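Monday, way past bedtime

Day two of the Great Shelf Sort and I have opinions about everything now.
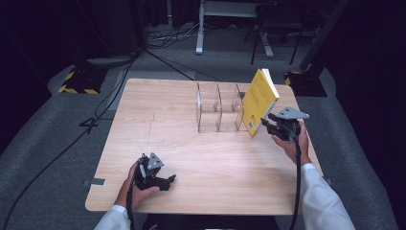

Yellow book, clear organizer, and the table that has eaten my August.

So I should back up, because I skipped the whole weekend in here and I know I'll be annoyed later when I try to remember it. I decided to get rid of books. Not all of them, calm down, future me. But the hallway bookcase had been double-stacked since I moved to this apartment, and last week I went looking for my bread book and bought a second copy before I found the first one behind a pile of old road atlases. That was the push I needed. Two copies of the same bread book! And I don't even bake that much in the summer.

The rule I set myself was 18 books out the door by the end of the month. I wanted a number that felt like a stretch but wouldn't make me cry. Right now I'm at 11, and the first six were so easy that I got cocky. Those were the travel guides (all out of date, one of them for a city I never even got to), a diet thing I'm embarrassed to have owned, and a thriller I gave up on at the airport. Gone, into the bag, no feelings at all.

Then I hit the college stuff and everything slowed way down. I sat on the floor for an hour reading my own notes in the margins of a poetry anthology. I was so sure of myself! I underlined practically everything, which kind of defeats the purpose, and next to one poem I wrote "NO" in huge letters with no explanation. I'd love to know what the argument was. I read the poem three times tonight and I think it's pretty good. So that one stays, obviously, and it went on the bedroom shelf next to the bread book (the nicer copy — the other one is going to the swap).

Oh, the swap. There's a used book place called Hartono over by the old train station that takes trade-ins, and I've been meaning to go in for ages. You bring your books, they look them over, and you get store credit. Which means, yes, I will be walking out with more books. I've thought about this. My plan is to spend the credit on gifts, and I've already started a list, and I've already put two things on it that are really for me.

I took a break around 6 to make dinner and ended up standing in the kitchen eating cold noodles out of the container and reading the first chapter of a mystery I'd put in the "go" pile. Big mistake. It's back in the "stay" pile. I don't remember who did it, so it's basically a new book, and free!

The other thing slowing me down is the system. I started out with alphabetical by author and got as far as D before I admitted that I never look for anything that way. I look for a book by where I was when I read it. There's the winter I had the flu twice, and the long bus commute, and the summer at the lake when it rained the entire time and I read every single thing in the cabin, including a manual for a Kivier outboard motor. If I could shelve by weather I would. For now I've landed on sort of a mood arrangement, with cozy stuff by the couch, serious stuff higher up, and cookbooks in the kitchen where they should have been all along. The cookbooks are already greasy so they may as well live with the grease.

I also dusted, and wow. The back of the bottom shelf was like felt. I used up the last of the Lellex spray and finished with a damp sock. There was a postcard back there, blank, and a bookmark from a store that closed years ago, and a grocery list in my own handwriting that says "limes, stamps, BIG onion." I kept the list. I'm using it as the bookmark in the mystery.

My back hurts and I've got that papery feeling on my hands that no amount of lotion seems to fix. But I walked down the hallway a few minutes ago with the light off and I could kind of tell the bookcase was lighter, if that makes sense. It doesn't lean at me anymore. I stood there for a while being pleased with it.

Tomorrow is the big art books, and I'm dreading those. They weigh a ton and I've looked at them maybe once a year, but then I think about lifting one down on a gray afternoon with tea, and I fold completely. I might let myself keep the one on gardens and the one on maps and be strict about the rest. Or strict-ish.

Need to call Hartono in the morning and ask if they take cookbooks with stains. Also buy limes. Reading that list made me want limes. Okay, one more chapter and then lights out, I mean it this time.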